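Repair returns to the high street

When the last hardware shop in Skerville closed, residents lost more than a place to buy screws. For 900 households, the nearest counter where a broken kettle or a loose chair leg could be discussed was now in Umbridge, two bus rides away.

The Skerville Repair Library opened in February with 100 items on loan and a bench for public use. 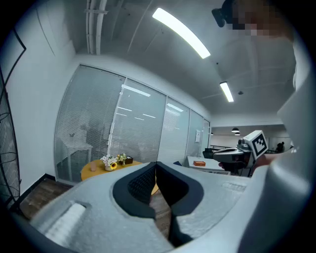

Hand-held equipment, with a second device held at right.

Membership has since reached 300. The most borrowed items are ladders and carpet cleaners – few members have the cupboard space to keep either at home. The library intends to open a branch in Pretier once a lease has been agreed.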